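How to Run a Fantasy Football Auction Draft Without Losing Friends

Our league has been doing an auction since the year Settimio Palumbo got the first pick in the snake draft for the third time running and was asked, politely, to turn out his pockets. An auction is fairer. Everyone can have any player they want, provided they are willing to be stupid about the price. It also takes longer and needs somebody in charge, so if you have been handed the job of commissioner, read this before the first name gets called.

What you need

A room with a table, or a video call everybody can hear. One auctioneer. One person on the spreadsheet, who may not be the auctioneer. A printed rules sheet, on paper, that you can hold up during arguments. Snacks that don't leave orange dust on the laptop.

Step 1: Set the budget and the roster size

We give each team $113 for 15 roster spots. The number is odd because in our first season Ermanno Bianchini typed it wrong and we had all done our homework by the time anyone noticed. Most leagues pick something rounder. Whatever you choose, tell people at least a week ahead and don't change it, even if somebody has a very good argument and a chart.

Step 2: Write down the dollar rule

Every team must keep at least one dollar for each empty spot. If you have four spots left and $20, your top bid is $17, and the spreadsheet should work that out for you. Ours does now. Before it did, Primo Piras spent his last dollar with two spots open and went into the season with no kicker and no tight end. He beat me in the opener.

Step 3: Fix the nomination order

Draw names from a hat and go around the table. Each manager calls a player and opens the bidding at one dollar or more. Give people 20 seconds to nominate. If they run out, the auctioneer names a kicker for them at a dollar, and they own the opening bid. You will only have to do this once.

Get the draw done before people set out. The Flondonard half of our league drives over to Padolville, and they like to argue about their place in line on the way so that it's out of their system by the time they park.

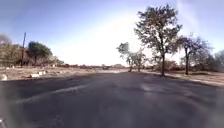

Step 4: Run the clock

Start a 15-second countdown when a player is nominated, and reset it to ten on each new bid. The auctioneer says "going once" at five and "going twice" at two. Bids are whole dollars, spoken out loud. A raised eyebrow is no bid, and neither is a hand going up for the pretzels. If two people shout the same number, the first one the auctioneer heard has it, and there is no appeal.

Step 5: Take breaks

Stop after every 60 players sold. Ten minutes is plenty. Read the remaining budgets out loud before you start again, slowly, and watch the faces of anyone who thought they had more.

Step 6: Record every sale as it happens

Player, team, price. The spreadsheet person reads it back and the buyer says yes. Assunta Cocco keeps a second copy in pencil, and hers has been right both times the two didn't match.

A few bidding tips, since you'll be playing too

Nominate expensive players you don't want while everybody is still rich. Early money is careless money.

Don't bid someone up unless you can live with owning him. Settimio Lo Presti calls this "price enforcement." One year it got him three quarterbacks in a league that starts one.

Save a few dollars for the end. When the rest of the table is down to one-dollar bids, a man with four is a king, and the backup running backs go to him.

Sort your cheat sheet into tiers and cross names off as they sell. If a tier is down to its last player, expect him to cost more than the one before him.

When it's over

Post the rosters that same night and give managers until noon the next day to report mistakes. After that the rosters are locked. Trades can open right away, though in our league they have to wait until Palumbo has finished explaining what he would have done with one more dollar.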